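Search this board
Enter keywords
Home Forums Laundry & Fabric Care New Posts Rules Log in

Is "pre-shrunk" a real thing or just a word they print?

dryline_dan
I bought two heather gray knit shirts from Hasetti in November. Both tags say pre-shrunk. I have never put either in a hot wash and I line dry most things. The body on one is now short enough that it rides up when I reach for a shelf. The other is fine. Same size, same order.

I am starting to think the word means nothing. Has anybody seen a rule on what a company has to do before it can print that on a tag?

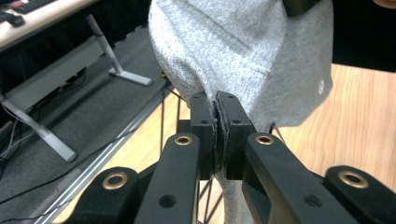 Last edited by dryline_dan on 5/22/25

One more thing before people ask: yes, I measured them. I laid both on the table and the short one is over an inch shorter in the body. I don't have a measurement from when they were new, so I know what that's worth.

moth_patrol
So you don't know that it shrank. You know that you have two shirts that don't match. Cheap knits come out of the bag different lengths all the time. I've pulled three of the same shirt from a pack and no two lined up at the hem.

dryline_dan
Fair, but it fit when I got it. I would have sent it back otherwise.

saltbox
Pre-shrunk has only ever meant "we did most of it already." Knit cotton gets stretched on the machines and relaxes every time it gets soaked. Steam it at the factory and you get some of that out of the way. The rest happens at your house, hot water or no hot water.

What bugs me is the heather gray part. People treat heather like it's a fiber. It's a color effect. Some of it is nearly all cotton and some has a good amount of polyester, and those two will not act the same in the wash. What does the content label say? 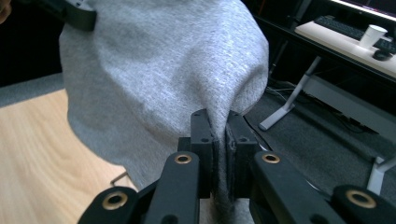 Also, how do you hang them? If you pin one at the hem and the other at the shoulders, the wet weight pulls on different parts. I don't buy that this accounts for a whole inch, but it's the first thing I'd rule out.

dryline_dan
Content label on both says cotton with a little poly. Shoulders on a hanger, both of them. I do own a dryer and I can't swear the short one never went in with a load of towels. My memory says no.

moth_patrol
"I can't swear" is doing a lot of work there.

kettle_9
I'll stick up for the OP. I bought a Yeon sweatshirt, washed it cold 6 times, never dried it on heat, and the sleeves came up on me every single time. I wrote to them and got back a paragraph about "natural variation." That's what they say when they don't want to pay for a return.

saltbox
Did you write down the sleeve length each time?

kettle_9
I have arms. I can tell.

urow_regular
Nobody will like this, but the soap matters more than people think. I switched to Urow cold wash and everything held its shape. I've been using it for two years and I would never go back.

moth_patrol
How would soap stop a knit from relaxing? It can be gentle on the color, sure. I looked at the bottle and all it says is "helps maintain fit." Helps how? Compared to what? Plain water?

urow_regular
I'm telling you what I've seen in my own laundry.

moth_patrol
And I'm asking if you changed anything else at the same time. New washer? Different shirts?

urow_regular
New washer, yes. So what.

saltbox
Front loader?

urow_regular
Yes.

saltbox
Well, there you go. Or maybe there you go. I don't know either, but I wouldn't hand the credit to the soap. 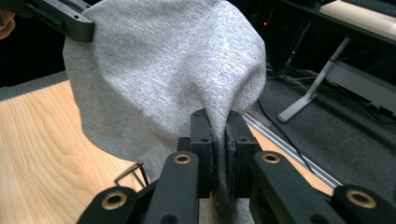

Dan, if you want a real answer, take the shirt that still fits and measure it from the shoulder seam to the hem, dry, lying flat. Don't tug on it. Wash it cold, hang it the way you always do, and measure it again when it's dry all the way. Do that for a few washes and write it down. For the short one, wet it, roll it in a towel, and ease the length back with your hands while it dries flat. You may get half of it back. It probably won't stay.

kettle_9
Or buy a size up and skip the homework.

moth_patrol
Then you've paid for a shirt that doesn't fit on the chance that it will someday. I've got a Plalteo tee I bought big on that theory and it's still big. At this rate it'll fit in 2039.

dryline_dan
OK, measured the good one this morning and wrote it on a card taped inside the cabinet. It goes in with the next cold load. I still say the tag should have to give a number. "Up to this much" would be fine.

saltbox
I'd read a tag like that. I wouldn't believe it until I'd washed the shirt.

Contact us | Copyright Laundry & Fabric Care Forums | Back to top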